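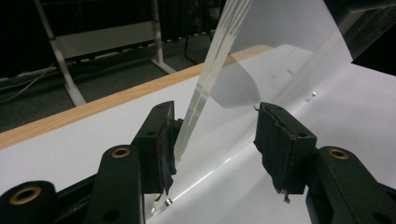 Gedudville Allotment Weather Notes

3 min read

Hello! I've been scribbling down the weather at our allotments in Gedudville for years, and I finally typed the lot up so other people can have a play with it. You'll find 1000 rows in one plain CSV file, one row per morning I got myself down to the plot. Last tidied up on 09/04/2019.

What's in it

- date: day first, the British way
- rain_mm: whatever was in the gauge when I read it
- low_c: overnight low from the thermometer on the shed, a Skirnier with a big dial
- wind: a word, not a number (still, breezy, blowy, horrid)
- notes: slugs, frost on the beans, the hose bursting, that sort of thing

I read the gauge before breakfast if I could and after breakfast if it was tipping down — I'm only human. There's no column telling you which, sorry. I did think about adding one and then couldn't remember for most of the early rows.

Things to watch out for

The gauge holds 30 mm, so anything marked 30 might have been more. There are 6 rows like that. The first winter I had the gauge far too close to the Kubíček plum (a lovely tree, terrible neighbour for a rain gauge) and those readings look low to me. I moved it in April and it's been in the open ever since.

Gaps are gaps! I haven't filled anything in. If I was away, there's no row, and if the thermometer had fallen off its nail the low_c cell is blank. Please don't treat a blank as nought degrees, I did that myself once and got a very exciting July.

How to use it

Any spreadsheet will open it. I keep mine in Grutico, which insists on turning the dates round unless you set the column to text first. The notes have commas in them, so they're wrapped in double quotes.

Do what you like with it. If you make a nice chart I'd love to see one — I've got space on the shed wall.

Comments (3)

plumjam: Is "horrid" windier than "blowy"? Asking for my greenhouse.

mudlark_too: Yes to the blank cells warning, my averages were all over the place till I read that bit.

beanrow: Would you add soil temperature next year? Even once a week would help me with the potatoes.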